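Camera comparison, test vehicle — minutes
Date: 21/07/2023
Present: Danai Lazaridis (chair), Vratislav Vlček, Otakar Ďurica, Vojtěch Procházka
Apologies: Abdelghani Slaoui

1. Minutes of the April meeting. Accepted with one correction: the controller firmware item belongs to Procházka.

2. Forward cameras. Vlček reported on the Benholm and Dvořáček units, both run on the Drostitz route with the same lens and the same controller settings. The Benholm holds the edge line well at close range but loses the sky on bright stretches. Exposure metering is still set to the full image, hood included. Windshield reflections reach the lane area and will have to be masked or shielded before the lane detector is scored.
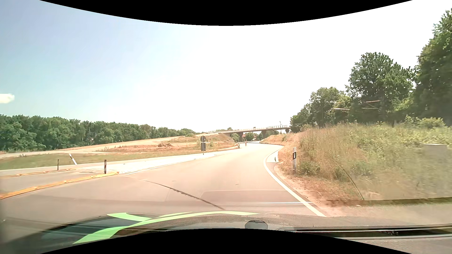 Procházka objected that masking hides the problem, and that a matte cover on the dash should be tried first. He also wanted metering limited to the road area, as the bright distance and the dark hood pull the exposure in opposite directions. Agreed. Both changes go in before the next run, one at a time.

3. Controller. Ďurica measured a delay of 28 ms from trigger to stored image on the Mirnosholm board. The limit in the test plan is 200 ms for the full chain, detector included. No change needed. Two dropped triggers remain unexplained — the log buffer was full at the time.

4. Actions.
Vlček: metering area, both cameras.
Procházka: dash cover, then repeat run.
Ďurica: larger log buffer, 10 restarts from cold.
Slaoui: to confirm the loan period for the Dvořáček unit.

Next meeting to be set once the repeat run is stored.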